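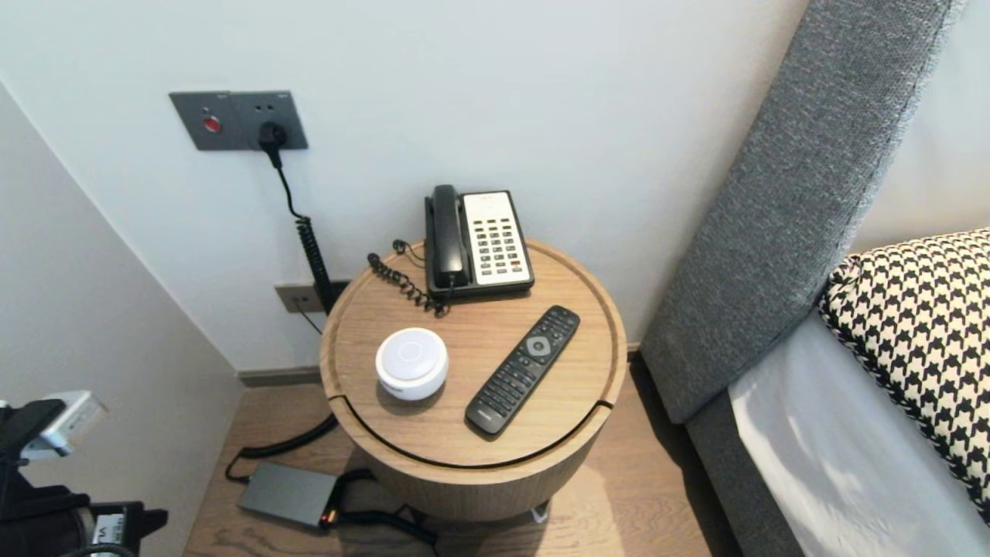

The bedside table, with the phone I should have left alone.

So I'd been at the Rultivholm over a week when the phone started up. It was ten at night, I had my shoes off, and nobody I know calls a landline (my mother doesn't even call my cell). I picked up and a man said, "Is that Morrison?"

I said no, this was a guest.

"Tell Morrison the Gedgate key is in the drawer," he said, and hung up!

Well, of course I looked. I'd slept next to that drawer every night and never once pulled it, mostly because the table's so round I figured it was solid. Inside was a Plokley bus timetable and a brass key with 2612 stamped on it. No note, no tag.

I called the front desk and got Calum Mowat, who sounded like he was eating toast. I asked him who Morrison was. The toast stopped.

"Which room are you in, love?" he said, and I told him, and he said he'd be right up.
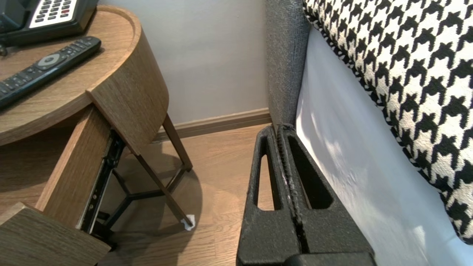

Did he ever come up for the key?

He came up at a quarter to eleven in his good coat, took it out of my hand and gave me 80 dollars, all in fives. Then he asked if I'd mind telling anyone who called that Morrison had checked out in September.

I said I could do that. He was halfway down the hall when the phone rang again.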